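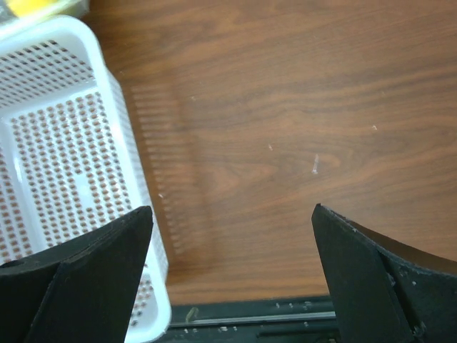 31/08/2021

Glaze tests, second firing of the Skyrme white. Kiln unpacked this morning. Top shelf fine, middle shelf fine, bottom shelf dull on the side facing the door, same as in February. I had hoped the new door seal would sort that out. It hasn't.

Batch was 1350 g dry, sieved twice, left overnight and stirred again before dipping. 19 tiles in all. The first few went in too thick and I scraped them back with a kidney, so ignore any marks on the lower edge of those. Dip time was 4 seconds for the rest. Anything longer ran on the ribbed tiles and stuck one of them to the shelf. Shelf needs grinding and a fresh coat of wash before anyone uses it again.

The Fanano clay takes this glaze better than the Novow. On Novow there are pinholes all along the rim, and the surface feels slightly gritty when you run a thumb over it. Could be the bisque was too low. Could also be dust, I didn't sponge them as well as I should have. Will repeat with a slower bisque and a proper wipe down.

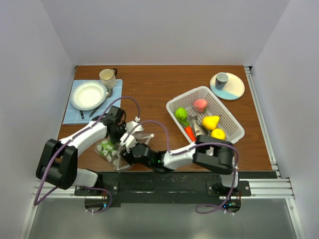 Rims are the next thing to settle for the tableware set. At present the glaze breaks thin over any sharp edge and the clay shows through in patches, which looks like a mistake. Two options: round the edge off more at the leather-hard stage, or put a band of dark slip on it and let it look meant. I lean towards the slip on mugs. A cream mug with a darker rim, like the one on the blue mat, looks finished, and a plain white plate with a raised rim sits next to it quite happily without needing a band of its own. Slip tests to go on Fanano only for now.

Cutlery marking: not tested on this batch. The last matt white picked up grey lines from a knife within a week, so do this before making any more plates.

Mekano controller lost its program again after the power was off. Re-entered by hand, 2 ramps and a soak. The settings are written inside the cupboard door – please don't wipe them off.

To do: order more cones, grind bottom shelf, weigh out slip, move the wet tiles off the windowsill.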